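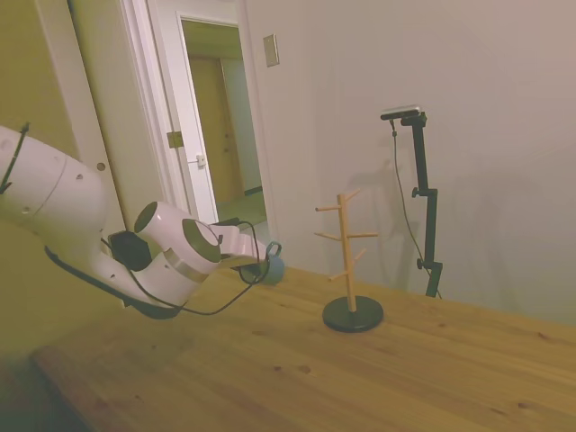
Blauer Becher, Becherständer aus Holz

Die letzte Partie des Abends begann um neun, und Conceição Correia hatte Weiß. Im Gemeindesaal von Erkberg saßen noch 9 Leute, die meisten davon in Jacken. Hollmann, der Turnierleiter, stellte die Uhr und ging zurück an seinen Tisch.

Ihr Gegner hieß Hafiz Simanjuntak und war mit der Fähre aus Skostness gekommen. Er spielte Französisch, wie immer. Sie hatte seine Partien aus dem April nachgespielt und wusste, dass er im Endspiel ungeduldig wurde.

Das Preisgeld betrug 500 Euro, für den Zweiten gab es 200. Conceição brauchte das Geld für die Kupplung - der Wagen stand seit Wochen in der Werkstatt.

Im dreißigsten Zug bot er Remis an. Er sagte es leise und sah dabei auf seine Hände.

„Ich spiele weiter“, sagte sie. 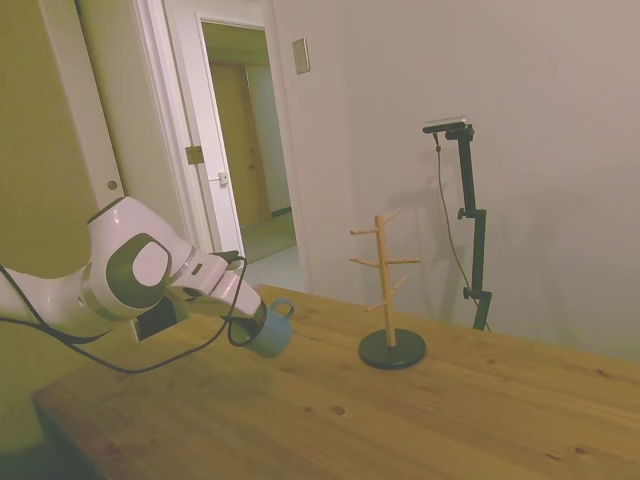

Der hellblaue Becher am Greifer

Simanjuntak nickte und schrieb etwas auf sein Formular. Dann zog er den Turm auf die offene Linie, zu früh, und sie sah es sofort. Sie wartete trotzdem. Ihr Vater hatte ihr beigebracht, sich vor einem guten Zug auf die Hände zu setzen.

Sie nahm den Bauern. Nach elf weiteren Zügen legte er den König um.

„Der Turm“, sagte er.

„Ja. Der Läufer stand auch schlecht.“

Sie bauten die Stellung noch einmal auf und schoben eine Weile Figuren hin und her. Hollmann löschte hinten das erste Licht.

„Wann geht Ihre Fähre?“, fragte sie.

„Morgen früh.“

Sie drehte das Brett um und nahm Schwarz.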